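Home | Stories | Try It Yourself | Ask a Grown-Up | Word Bank

How Does a Robot Pick Things Up?

By Hidayah Nair

Put your hand flat on the table next to a cup. Now pick up the cup. Easy, right? You probably did it without thinking at all. Your eyes found the cup, your arm moved your hand to the right spot, your fingers wrapped around it, and your skin told your brain, "Got it, you can stop squeezing now!"

A robot has to do all of that too, and every bit of it has to be worked out by somebody. That's my job (well, part of my job – I also answer a lot of email). I work in a workshop called Mangundap, where we try out robot hands. We don't usually call them hands, though. We call them grippers, and some of them don't look like hands one bit. I've seen grippers that were suction cups, grippers that were squishy bags full of ground coffee, and one that looked like a very grumpy tulip.

The kind I'm going to tell you about has just two fingers. Two! You have ten, so you might feel a little sorry for it. But try this: pick up a pencil using only your thumb and your pointer finger. Then try an eraser, a sock, a grape. You can do a lot with two fingers, and that's why so many robots have grippers like this. There are fewer parts to move, and fewer parts to break.

What do we give it to pick up?

When you learned to catch, I bet somebody threw you a nice big soft ball from very close by. They didn't start with a slippery fish. We do the same kind of thing with grippers. We start with a cube.

Cubes are wonderful for this. A cube has flat sides, and the sides across from each other match, so there's a good place for each finger to go. It doesn't roll away like a ball does. And a bright color helps the robot's camera tell where the cube stops and the table starts. My favorite is the yellow one, which has a few little marks on it and which I would be very sad to lose.

Look for the dark bar at the left side. It's one finger of a gripper, and there's a small gap between it and the cube. I love that gap. Getting a robot to come close to something is one job, and getting it to touch that thing gently is another job, and the gap is the place in between.

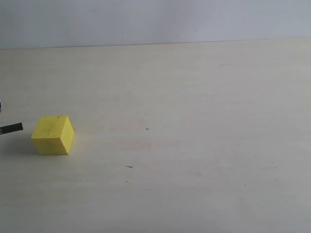
Too hard, too soft

Now let's talk about squeezing. Say you're holding a slice of bread. If you squeeze too hard you get a bread pancake. If you don't squeeze enough, the bread lands on the floor (butter side down, if you're me). Your fingers are full of tiny feelers that help you find the squeeze in the middle.

Many grippers don't have any feelers in their fingertips. So how do they know? One trick is to pay attention to the motor. A motor is the part that makes the fingers move. When the fingers close on nothing, the motor has an easy time of it. When they bump into a cube, the motor has to push harder, and the robot can measure that extra push. It's a bit like closing a drawer with your eyes shut – if a spoon is sticking up inside, you can tell something is in the way.

The part that listens to the motor and tells it what to do is called the controller. It's a little computer, and it's the bossiest thing in the workshop. At Mangundap we've been comparing two of them. One is called Clirance and the other is called Cutov. We give both of them the same cube and the same table, and we ask for the same thing: pick it up, hold it, put it down nicely.

My friend Dimas Harahap likes Cutov best because it closes fast. Snap! I like Clirance, which slows down just before it touches. You know when somebody is trying to put a sleeping kitten down on a bed? Like that. We argue about it at lunch.

Being fair

If you want to find out which of two things works better, you have to be fair about it. Suppose you and a friend have a race, but you run on grass and your friend runs on ice. Would that tell you who's faster? Nope!

So when we swap controllers, we keep everything else the same. Same gripper, same light, same yellow cube. And we don't try it just once, since anything can get lucky once. Back in February, I gave each controller 30 tries before lunch and wrote down every single one in my notebook. A try got a check mark if the cube went up and came down without being dropped. If it fell, it got a sad face. I draw very good sad faces by now.

Sometimes I ask the robot to pick up nothing at all, and I don't tell it. That sounds mean, but it's an important test! A robot that thinks it's holding a cube will carry its empty fingers all the way across the table and very carefully put down some air. We want it to notice that its hand is empty, and go back to look again.

A camera near the fingers can help with that. Think about where your own eyes are, way up in your head. When you reach into a deep bag, you can't see your fingers anymore. Some robots have a small camera down by the gripper, so the camera goes wherever the fingers go. It's as if you had an eye on your wrist! (I've thought about this a lot. I'd use mine for finding things under the couch.)

From down there, the fingers look huge. They're wide at the bottom and they lean in toward each other as they go up, a bit like the roof of a tent. If the tips come together with only a thin line between them, there can't be a cube in there.
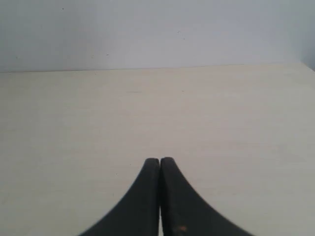

The wrist camera's view: two closed fingers, and nothing between them.

Try it yourself

You can be a gripper at home. You'll need a friend, a clean pair of kitchen tongs, and some things that won't break: a block, a rolled-up sock, a cotton ball, a crayon.

1. Put everything on a table. You hold the tongs. You're the gripper.
2. Close your eyes. Your friend is the controller, and tells you where to go: left, right, forward, down, close, open.
3. Try to pick up the block first, then the other things.
4. Trade places. Be as bossy as you like, but only use those six words.

Which thing was the hardest? Could you feel through the tongs when you had something, and could you tell the sock from the cotton ball? Then try it again with your eyes open, and see how much your friend's job changes.

Word bank

Gripper: the part of a robot that grabs things.
Controller: the small computer that tells the motors what to do.
Motor: the part that makes something move.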